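Wamine Energy Cooperative
Board of Directors, regular meeting
Minutes, 16 Aug 2022

Held at the Assunção office, upstairs room. Seven of nine directors present, which is a quorum and, for August, a triumph. The general manager and outside counsel also attended. The chair called the meeting to order at 6:04 p.m., four minutes having gone to the question of who had the key to the thermostat.

1. Minutes of the previous meeting

Approved with two corrections. "Pubic hearing" on page 3 was changed to "public hearing." The director for District 4 asked that her remark about the parking lot be removed. The secretary noted that it had been a long remark. Removed.

2. Vacancy on the board

The District 6 seat has been open since spring. The nominating panel interviewed two candidates and recommended the one with a background in pipeline accounting. The other candidate had a background in the first candidate's opinion of pipeline accounting, having worked down the hall, and withdrew with good grace.

Discussion followed on whether an appointed director serves out the full term or only until the next election. Counsel read Section 5.3 of the bylaws aloud. Counsel was asked to read it again, slower. The appointment runs until the November election, at which point the seat goes on the ballot like any other.

Moved and seconded to appoint the recommended candidate, effective on signing of the conflict of interest form. Carried, six in favor, one abstaining on the grounds that he had missed the interviews.

3. Vomidby gas lease

The general manager reported on the 762 acres north of Vomidby. The current operator, Rititz, has asked to extend the lease on its existing terms and has enclosed a letter describing those terms as generous. Staff did not find the word in the lease.

Three options were put to the board: extend as asked, extend with a higher royalty, or let the lease lapse and invite bids. The District 2 director favored bids. The District 1 director recalled the last time bids were invited, when one arrived, from Rititz. Counsel confirmed that this was correct and that the bid had been lower than the lease it replaced.
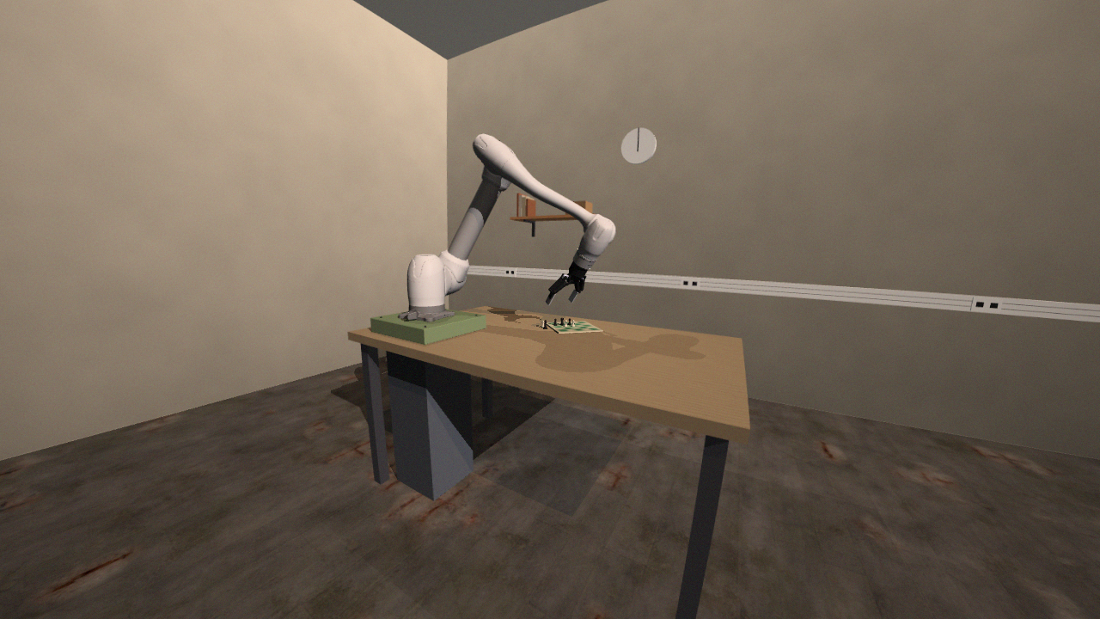

From the floor: Can Rititz keep pumping after the lease runs out if the board hasn't decided?
General manager: Only under the holdover clause, which lets the operator go on month to month at the old royalty until either side gives written notice.

The member thanked the general manager and asked who had agreed to that clause. The chair said it predated everyone in the room. The District 3 director said it did not predate him and that he had voted against it. The secretary has not checked.

Moved and seconded to offer a two-year extension at the higher royalty, with the holdover clause struck. Carried, five to two. Counsel will draft the letter. The board asked that it not use the word generous.

4. Rates and the second notice

Staff mailed the rate notice twice. The first version gave an effective date that had already passed. The second version corrected the date and left out the rate. A third version was circulated at the table and read closely by all present. One comma was moved.

The extra postage will come out of the communications budget. The District 4 director asked what else was in the communications budget. The general manager said that, as of the second notice, not much.

No motion needed. Third version to go out with the next bill.

5. Substation fence

Last month the board set aside money for 20 new fence panels at the Vomidby substation. The contractor delivered 192. The general manager has the order form, which is in staff's handwriting and could be read either way by a person in a hurry.

The contractor will take back the surplus less a restocking fee of $100, provided it is still on the pallets. The general manager was asked whether it was still on the pallets. He said most of it.

Moved and seconded to pay the fee, return what can be returned, and require purchase orders to be typed. Carried without dissent, and with some feeling.

6. Director pay and travel

The per-meeting stipend was last changed before the office had its present roof. The compensation study is not ready. The consultant sent a progress report saying that progress was being made, along with an invoice that was quite finished.

Tabled to the November meeting. The invoice was also tabled.

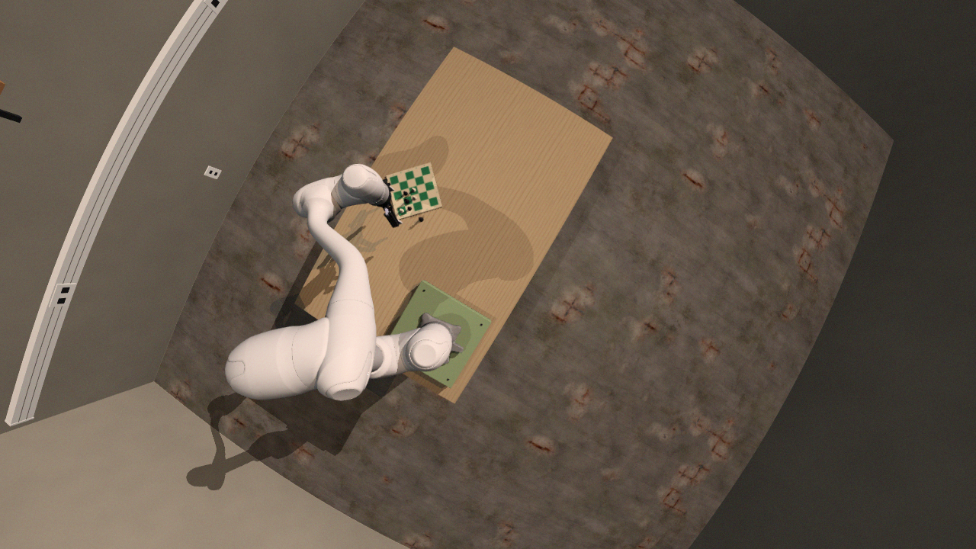 Robotic arm on a green base plate, seen from above.

7. Member comments

A member from Assunção asked why the annual meeting had been moved from the high school to the grange hall. The chair said the high school had asked for a deposit. The member asked why. The chair referred her to the minutes of last year's annual meeting, under Refreshments.

A second member said his bill was wrong. The general manager offered to look at it after adjournment. The member said he would prefer it looked at now. It was looked at. It was wrong, in his favor, and he asked that the matter be dropped.

8. Closed session

The board went into closed session at 7:51 p.m. to discuss a pending easement dispute and came out at 8:20 p.m. No action was taken.

9. Action items

Counsel: extension letter to Rititz, draft to directors within two weeks.
General manager: third rate notice; fence panel return; typed purchase order form.
Secretary: conflict of interest form to the new director; find the vote on the holdover clause.
Chair: thermostat key.

Adjourned at 8:26 p.m.

Minutes submitted by the secretary, subject to approval at the next regular meeting.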